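Equipment Review: Susilano Children's Duvet Set, Single and Double
Home Textiles Section, Jurkberg Consumer Institute
Reviewed by Oliwia Szulc

The Institute receives more letters about children's bedding than about any other item in the textiles section. Most of them concern two matters: covers that lose their color after a season of washing, and fasteners that fail before the fabric does. The Susilano set was chosen for review in September following a number of such letters, and was purchased at full price from a retail store. The manufacturer was not informed of the review and had no part in it.

The set consists of a duvet cover and one pillowcase. The double size includes a second pillowcase. A fitted sheet is sold separately, and buyers should note that the photograph on the package shows one. The fabric is a plain-weave cotton. It is somewhat stiff when first taken out of the package and becomes noticeably softer after the second wash. The smell of finishing agent, which was strong on opening, was gone after the first.

Washing was carried out in a household machine at the temperature given on the care label, with an ordinary liquid detergent and no softener. The reviewer's set was dried on a line for the first three washes and in a tumble dryer after that. Shrinkage in length was slight and did not prevent a standard duvet from fitting. Shrinkage in width was greater, and after tumble drying the cover sat tightly at the corners. Households that rely on a dryer are advised to consider the larger size if their duvet is at the upper limit of the stated measurements.
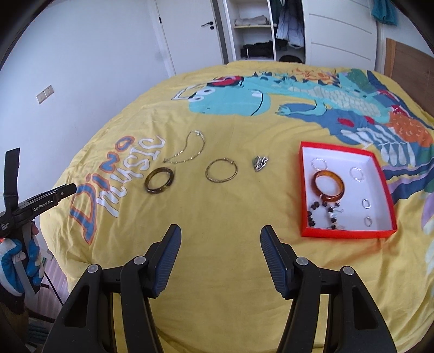

Color held well. After 7 washes the dark areas of the print showed minor fading along the folds, and the light areas showed none. A damp white cloth rubbed across the reverse side before the first wash picked up a faint tint. The Institute therefore recommends that the set be washed once on its own before use, a step that the care label does not mention.

The closure is the weakest part of the product. Susilano uses plastic snaps along the lower edge, spaced widely enough that a small foot can pass between them. Two of the snaps on the reviewed set had loosened by the end of the trial. They still closed, but opened again when the duvet was shaken out. The competing set from Hnatiuk, reviewed last year, uses buttons with an inner flap, and remains the better choice for children who are restless at night. The Zernora set has a zipper, which holds securely but is rough against the skin where the pull is not covered.

Seams were inspected at the beginning and end of the trial. The side seams are double stitched and showed no pulling. The pillowcase seam is single stitched, and a short length of thread had come free at one corner. It was trimmed and did not unravel further.

The instructions are printed on a folded card and are clear. The customer service line answered on the second attempt and agreed to send replacement snaps without charge, although these must be attached with a tool that most homes do not own. A local tailor or shoe repair shop can usually do this work.

Ratings are given on the Institute's scale of 1 to 7.

Fabric: 6
Color retention: 6
Fit after washing: 4
Closure: 3
Seams: 5
Instructions and service: 5

The Susilano set is recommended with reservations. It is suitable for line-dried laundry and for children who sleep quietly. Readers who own the set and have experienced a failure of the snaps are invited to write to the textiles section, quoting file number 2335, and to include the size purchased and the number of months in use.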